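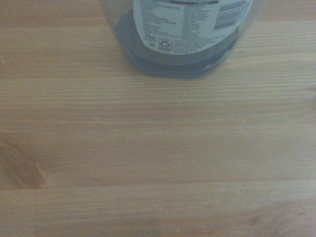 *Wrist view, bottle task, table 2.*

**Thread: Bottle at the top edge, keep or drop?**

**kunow_bench** wrote (2018-03-16):

We have 3,688 wrist images for the bottle pick set so far. 91 of them look like the one I posted: label side toward the camera, the upper part of the bottle out of view, bare wood for the rest. Do you keep these for training or throw them out? The labeling guide we got from Draltcombe says the whole object has to be visible. I don't want to lose 91 if I don't have to.

**tapemeasure** wrote:

Drop them. You can't mark a grasp point on a neck you can't see. We kept ours in January and the model started guessing the height of everything.

**orla_77** wrote:

I disagree. The arm is going to get that view when it runs, so it should get it when it trains. Keep them, mark the box as cut off at the top, and leave the grasp point blank. You still have the base and where it sits on the table.

**tapemeasure** wrote:

Fine if the loader handles blanks. Ours read a blank as zero, and every blank grasp point went to the top left corner. It took me two days to find.

**kunow_bench** wrote:

Ours skips blanks, I checked. What about the see-through part? The plastic is cloudy and the liquid is dark, so the bottom of the bottle stands out but the sides go pale.

**millrace** wrote:

Box the plastic, including the pale edges. We had two people labeling and one of them boxed only the liquid. 140 images had to be redone.

I'd worry more about the label. There's a barcode and a P&G logo facing you. If all 91 have the same side showing, the model may learn the label and miss the bottle. Turn it between runs.

**orla_77** wrote:

Agree on turning it. Change the table too if you can. That knot on the left will be in everything you shoot from that spot.

**tapemeasure** wrote:

I'd still keep them out of the test set.

**kunow_bench** wrote:

OK. Keeping the 91 for training only, box cut off at the top, no grasp point. I'll shoot 114 more on Monday with the bottle turned and put a gray mat down for half of them.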